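Início | Pedidos de suporte | Base de conhecimento | Estado do serviço | Entrar

Prendidus – pedido de suporte
Assunto: sincronização de stock com a loja Flokura para a meio da importação
Estado: resolvido
Prioridade: normal

Mensagem inicial

Boa tarde. Peço desculpa se o meu português tem algum erro, não é a minha língua materna, mas vou tentar explicar tudo com ordem.

Usamos o Prendidus para gerir o stock da nossa loja Rätsep, que vende puxadores, dobradiças e painéis para armários. A loja online está na Flokura. Desde o começo de fevereiro, a sincronização da noite começa bem, às 22 horas, e depois para sem acabar. No painel aparece "Importação incompleta", mas não aparece o nome do artigo que deu o problema. De manhã, os artigos do fim da lista têm ainda a quantidade do dia anterior, e já vendemos duas vezes uma coisa que não tínhamos em armazém.

O que já fiz:
- desliguei e liguei de novo a ligação à Flokura;
- criei uma chave de acesso nova;
- fiz a importação à mão, às 9 horas, com o mesmo resultado;
- exportei o ficheiro e abri numa folha de cálculo. Não vi linhas vazias.

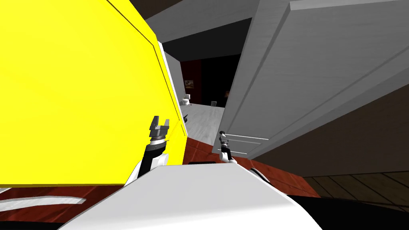

O catálogo tem variantes de cor, e penso que o problema pode estar relacionado com elas. Em fevereiro acrescentámos uma família nova de painéis lisos, e cada cor tem a sua própria referência. O amarelo é vivo e sem desenho, como o painel grande da imagem, e foi a primeira cor que introduzi. Depois copiei essa ficha para fazer as outras. Não sei se a cópia leva também algum dado escondido que não devia levar.

Resposta do suporte

Obrigado pela descrição. Confirmamos que a ligação está ativa e que a chave nova é válida. Pedimos que verifique o campo "Código externo" nas fichas copiadas. Encontra-o em Artigo > Avançado > Canais. Se o mesmo código existir em duas fichas, a Flokura recusa o lote inteiro.

Mensagem do cliente

Verifiquei. Em 5 fichas o código externo era igual ao da ficha original. Apaguei o código nestas fichas e gravei. O Prendidus criou códigos novos automaticamente, o que me pareceu correto.

Repeti a importação à mão. Desta vez chegou mais longe, mas parou de novo, agora na categoria dos puxadores. A mensagem é a mesma. 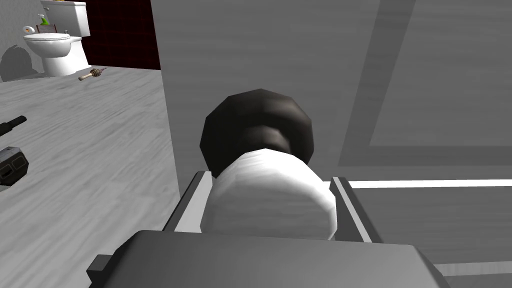 Nesta categoria não copiei nenhuma ficha, por isso fiquei sem ideias. A única diferença que encontro é que os preços vieram de uma tabela do fornecedor Kultside, que escreve os decimais com ponto. Nós escrevemos com vírgula. No ecrã do Prendidus os preços aparecem bem, mas no ficheiro exportado vejo alguns com ponto e outros com vírgula, dentro da mesma coluna. Isto pode ser suficiente para parar tudo?

Resposta do suporte

Sim, pode. O formato decimal é lido na primeira linha do lote e aplicado às seguintes. Em Definições > Importação, escolha "Normalizar decimais" e volte a gravar a tabela do fornecedor. Depois execute a importação completa, não a parcial.

Mensagem do cliente

Fiz como indicado e a importação completa terminou sem erro. Comparei as quantidades dos painéis e dos puxadores nos dois sistemas e são iguais. A sincronização das 22 horas também terminou bem.

Fica uma sugestão: a mensagem de erro devia mostrar a referência do artigo. Com esta informação eu teria encontrado o problema muito mais cedo. Podem fechar o pedido. Agradeço a paciência.

Pedidos relacionados
Código externo duplicado depois de copiar uma ficha
Flokura: lote recusado sem indicação do artigo
Vírgula e ponto nas tabelas de fornecedor
Alterar a hora da sincronização automática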